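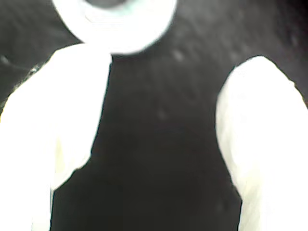

## Racing chair: small jobs to do at home

My club mates ask me often the same questions, so I write the answers once. I race on a three-wheel chair, and I do most of the care in my kitchen, with newspaper on the floor.

**Tyres.** Check the pressure before every session. Tubulars lose air overnight. Mine take 141 psi, but read the number on your own sidewall and stay under it.

**Push rims.** Wipe off old klister with a rag and a little methylated spirits, and open the window. Let the rim dry fully before you put on new. In June, when the mornings are cold here, I warm the tin in a bowl of hot tap water for ten minutes. Never on the stove!

**Gloves.** Hard gloves smell. Bicarb soda inside, leave overnight, shake out in the garden. If the rubber on the thumb gets shiny, rough it with 40 grit paper. Béla Juhász glues new rubber every 500 km and he is faster than me, so maybe he is right.

**Axles.** Take out the wheels, clean the axle with a dry cloth, then one drop of light oil. More oil only collects dust from the track.

**Steering.** The compensator should come back to the centre by itself. If it is slow, look first for hair and grit around the spring. Edeltraud Sutter uses an old toothbrush for this and I have copied her.

**Helmet pads.** Wash by hand in lukewarm water with a bit of wool wash. Dry them in the shade.

Keep the Allen keys in the chair bag and not in the ute. I have driven home for a 5 mm key two times already.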